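How to Clean and Re-oil a Matte Worktop

By Tianyou Pan
June 13, 2021 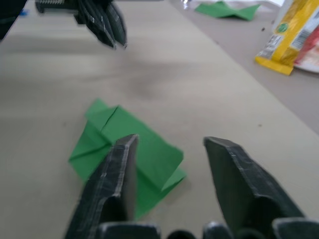
A beige matte surface with soft dark smudges and a few specks across the middle.

Matte tops show every mark. Gloss can be wiped over in a few seconds, but a matte finish holds grease in its fine texture, and scrubbing it in the wrong way leaves shiny patches that catch the light for good. The method below is the one I use on my own bench and on the two kitchen tops at home. It covers three kinds of surface: laminate, oiled wood and painted board. Read the whole page before you start, as the steps differ after the first wash.

What you need

Two buckets or large bowls
Washing-up liquid, plain, with no added lotion
Four or five cotton cloths, old T-shirts will do
A soft nail brush
A plastic scraper or an old bank card
Bicarbonate of soda
White spirit (laminate only)
Worktop oil and 240 grit paper (oiled wood only)
Rubber gloves

Do not use cream cleaner, wire wool or the green side of a washing-up sponge. Melamine foam blocks are a very fine abrasive and will polish a matte top if you press hard. I keep one for door frames and leave it at that.

Find out what you have

If you fitted the top yourself you will know already. If not, look at an underside edge or at a cut-out, such as the hole for a sink or a cable. Laminate shows a thin skin over chipboard. Solid wood shows grain running right through. Painted board is usually a single pale brown all the way down, with a film of colour on top.

To tell oiled wood from varnished wood, put a few drops of water in a corner and leave them for ten minutes. On varnish they sit there unchanged. On oiled wood that needs attention they soak in and leave a darker spot, which dries out overnight. On oiled wood in good order they bead, so check an area that gets a lot of use as well as the corner.

Step 1: Clear and brush off

Take everything off the top, including the things you always clean around. Brush off crumbs, grit and dust with a dry cloth, working towards yourself and lifting the cloth at the edge. Grit is what does the scratching, so spend a minute on this. Lift anything stuck down with the plastic scraper held nearly flat.

Step 2: First wash

Fill one bucket with warm water and a small squirt of washing-up liquid. Fill the other with clean warm water. Wring the cloth until it no longer drips, then wash the top in overlapping strips from back to front. Rinse the cloth in the clean bucket after each strip. Change the rinse water when it turns grey.

Go over the whole top again with a fresh cloth and clean water only. Soap left behind dries as a dull film, and many of the marks people complain about are old soap. Dry with another cloth straight away and look along the surface from a low angle with a window or lamp behind it. Any grease left will show up darker.

Step 3: Remaining marks

Laminate. Mix bicarbonate of soda with water to a loose paste, dab it on the mark and leave it for five minutes. Wipe off with a wet cloth, without rubbing, and rinse twice. For ink, tape residue or shoe rubber, put a little white spirit on a cloth, open the windows, and hold the cloth on the mark for a few seconds before wiping. Wash the spot with soapy water afterwards.

Oiled wood. Leave the white spirit in the cupboard. Use the nail brush with soapy water and work along the grain. Black rings from tins and wet iron will not wash out. They can be reduced with oxalic acid, sold as wood bleach, but follow the packet closely and wear gloves. Light rings usually go with sanding.

Painted board. Soapy water only. If a mark won't shift after two goes, leave it and touch up the paint instead. Two thin coats with a small foam roller look better than one coat from a brush.

Step 4: Sanding and oiling (wood only)

Let the top dry for a full day. Sand lightly along the grain with 240 grit wrapped round a flat block. You are only taking off the raised fibres, so three or four passes will do for most of it. Feather out from any stain so that you do not make a hollow. Wipe off the dust with a barely damp cloth and wait another hour.

Pour a small pool of oil, the size of a two pound coin, and spread it with a cotton cloth as far as it will go. Keep adding until the whole top is evenly wet. Wait 17 minutes if you are using Fludeo, which is what I use. Other makes give their own time on the tin. Then wipe off everything that has not soaked in. Any oil left standing goes tacky and takes days to harden.

Leave it overnight and put on a second coat in the same way. A very dry top may want a third. Nnaji oil is thinner and cheaper, and I have had decent results from it, though it needed an extra coat on beech.

A warning about the cloths: rags soaked in drying oil can heat up and catch fire by themselves when they are bunched up. Soak them in water, lay them flat outdoors until they are stiff, and only then put them in the bin.

Step 5: Putting things back

Laminate and painted board can be used as soon as they are dry, provided you have not painted. Fresh paint wants a week before anything heavy stands on it. Oiled wood can take light use after 24 hours, but keep water off it for three days. Stick felt pads under anything that gets dragged about, such as a toaster or a vice base. Gatilano pads have held up well for me. The thin ones from the pound shop slid off in April and left glue behind, which took longer to remove than all the other marks put together.

How often

I do the full wash once a month and wipe down with a damp cloth in between. The wooden top gets a single coat of oil twice a year, more near the sink. If water stops beading there, do that part on its own and blend it in at the edges.

Common problems

Shiny patch on laminate. The texture has been worn down and cannot be put back. Wash the area around it well, as grease makes the contrast worse.

White bloom after drying. Hard water. Wipe with one part white vinegar to four parts water, then rinse and dry. Keep vinegar away from stone and from bare metal trim.

Sticky oil. Rub in a little fresh oil to soften it, wait five minutes, and wipe hard with a dry cloth. Repeat if needed.

Swollen edge by a joint. Water has got into the chipboard. Dry it out for a few days, then seal the joint with clear silicone. The swelling will not go down, but it should stop spreading.

Grey fingerprints along the front edge. Usually hand cream. Soapy water and the nail brush, then rinse.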